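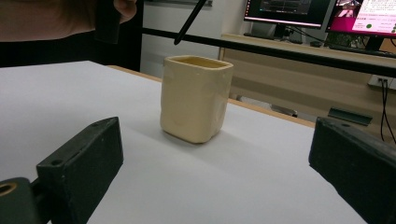 三、把旧手机里的东西搬到新手机(通讯录、短信、备忘录)

前两节讲的是充电、插卡和第一次开机,如果你还没做完,先翻回去弄好再来。这一节是我自己折腾了一个周末之后写下来的,步骤按我的实际顺序排。我用的是 Drerkance 键盘手机,旧的那台是 Surdu 直板机,联系人有 1,109 个,短信攒了 2,720 条,一条都舍不得删(对,我就是这种人)。

开始之前

两台手机都充到一半以上。新手机的系统要先升到 2021年1月29日 之后的版本,老版本的搬家程序遇到中文姓名会把姓和名对调,我第一次就中招了,改了一晚上。版本号在“设置 > 关于 > 软件”里看。

1. 在旧手机上打开蓝牙,可见性选“所有人可见”。选“隐藏”的话新手机怎么搜都搜不到。

2. 在新手机上进“工具 > 搬家”,点“从另一台手机接收”。屏幕上会转一会儿圈,然后列出附近的设备,找到你的旧手机,按中间键确认。

3. 两边会要求输入同一个配对码。随便编一个就行,四位以上,两边一致。输得太慢会超时,超时了从第 2 步重来。

4. 旧手机会收到一个叫 Milis 的小程序,问你装不装,选“是”。装的时候它会提示“来源未经验证”,继续就好。

注意:如果旧手机直接拒绝安装,去“程序管理 > 选项 > 设置”,把“只允许已签名”改成“全部”。搬完记得改回来!

5. 勾选要搬的内容。我建议先只勾通讯录,传完看一眼没问题,再回来勾短信和备忘录。一口气全勾也能跑,就是中途断了你不知道断在哪儿。

6. 按“开始”,然后把两台手机并排放着别动。通讯录很快,短信就慢多了,我那一堆传了两顿饭的工夫。期间有电话打进来可以接,传输会暂停,挂断后自己接着走。

小心:传输过程中千万别拔旧手机的存储卡。Milis 会把临时文件写在卡上,拔了轻则重来,重则索引坏掉,短信打开全是空白。

7. 看到“已完成”以后,在新手机的通讯录里随便搜几个名字对一下。我一般挑带外文字母的,比如 Vidar Løken,中间那个 ø 要是变成问号,说明编码没选对,回到“搬家 > 高级”,把编码改成 UTF-8,再传一次通讯录。重复的联系人它会问你合不合并,选“全部合并”。

关于短信的一点说明

搬家程序每批最多处理 500 条短信,多出来的会自动排到下一批,所以进度条走到头又归零是正常的,别吓得去按取消(我按过,唉)。草稿箱不会搬,里面有要紧的就先发给自己。彩信只搬文字,图片要另外从“图库”里拷。

关于备忘录

备忘录搬过来之后都在“未分类”里,原来的文件夹没有了。Anca Pascu 在论坛上给过一个办法:搬之前在每条备忘录的标题前加个字母,到了新手机上按标题排序,再成批移动。我试了,好用,就是前期打字打得手酸。要是你的备忘录也就十来条,手动拖一拖得了。

密码保护的备忘录要先在旧手机上解锁,不然会被直接跳过,连提示都没有。

如果总是连不上

先把两台手机都重启,再把旧手机蓝牙里已配对的耳机、车载之类的删掉几个。Surdu 的配对列表满了以后会不声不响地拒绝新设备。还是不行的话,用数据线接电脑,走电脑端的同步软件,步骤在第五节。

8. 全部搬完以后,旧手机先别恢复出厂设置,放上两个星期再说。我到三月份还在从旧的那台里翻闹钟铃声呢。

下一节讲邮箱设置,请先把邮箱的收件服务器和发件服务器地址抄在手边。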